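20/12/2021, Durnik bench, dressing trials

Batch 14 came together so well today! Zodwa Swanepoel got the Steyn lemon oil to stay mixed with no gum at all.

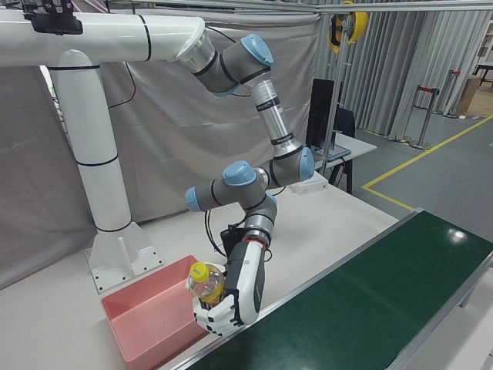
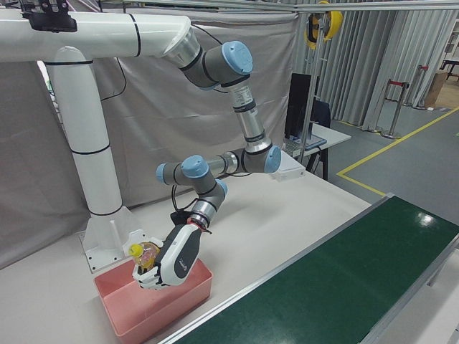 Settling is what I want to watch next. We made 1,120 ml and I kept 400 back for the cold shelf, to check again in February. The pale liquid shows up nicely through the clear plastic, so any layer should be easy to spot — and I love the yellow cap with it. The pink bin can stay by the belt for this batch. Oratile Du Plessis wants one more run with less vinegar. Ask Idov for caps.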